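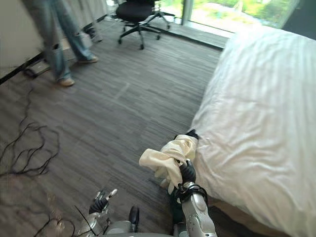 Condensation on Perimeter Glazing: Revised Guidance for Burnton Tenants

Several occupants on the lower floors of Burnton have asked why moisture collects on the inside face of the tall windows during cold mornings, and whether the glass is defective. In most cases it is not. Condensation forms when the surface temperature of the glass falls below the dew point of the room air. At an air temperature of 72°F and moderate humidity, the lower edge of a double-glazed unit is usually the first surface to reach that point, as the spacer bar conducts heat faster than the sealed cavity.

Moisture between the panes is a different matter. It indicates that the edge seal has failed and the desiccant is saturated. Cleaning will not remove it, and the unit has to be replaced. Report it to Obsa Weldu with the floor and window number from the label on the head of the window opening.

For moisture on the room side, the following apply from this month:

Relative humidity on the open-plan floors is now limited by the controls when the outdoor temperature drops below 20°F. Staff may find the air drier than last winter. Portable humidifiers should not be used within 3 feet of the glass.

Blinds should be left raised by at least a hand's width overnight. A fully closed blind isolates the glass from room heat and lowers its surface temperature.

Floor grilles below the windows must remain clear of boxes, bags and files. Shadi Semaan's survey in August found reduced airflow at most of the blocked grilles, and in two bays the supply damper had also been closed by hand. These have been reset and should be left alone.

Water standing on the sill should be wiped up the same day. Carpet tile backing is slow to dry, and the adhesive softens if it stays wet. If a tile edge has lifted, do not press it back down. Fagundes will replace it from stock.

Plimitz will inspect the perimeter seals on the north side next. The work involves a moisture meter and a surface thermometer, and desks do not need to be moved. Readings will be passed to Biljana Kadrić and compared with the figures taken at handover.

Filed under: Building Services > Windows and Heating
Last updated: 9 Feb 2024

Recent items
Filter changes on the Workberg air handlers
Reading your floor's thermostat
Loading dock door: new closing speed
Carpet tile replacement requests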